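Hi everyone! These are my notes for the wood and furniture part of the course, cleaned up a little from what I scribbled before class (thanks to Menaka Paul for catching my typos).

## Grain, and why tables move

I'll start with the thing I get most excited about: wood never really stops moving. It takes in damp air and swells, it dries out and shrinks, and nearly all of that happens *across* the grain. Along its length a board hardly changes at all!

So when you look at any table, find the grain first. Follow the streaks with your finger if you can.

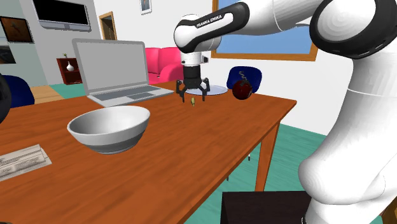
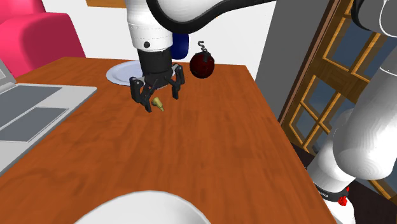
Wooden tabletops, with the darker streaks of grain

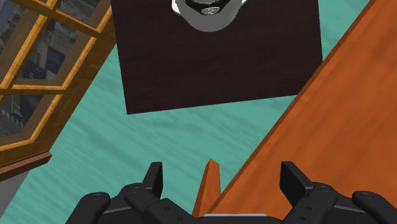

Okay, back to movement. A solid top that's 50 inches wide can grow or shrink quite a bit between a damp summer and a heated December, and if you glue it tight to its base, something will crack. My first table did exactly that (I still have it, and I still wince).

What I do now is use slotted screw holes, so the top can slide a little. Anoma Uddin likes wooden buttons instead, and hers look nicer than mine.

**For next time:** read the Debnath chapter on joints, about 15 pages, and bring 2 scraps of different wood. Sketches are due 20th December, pencil is fine.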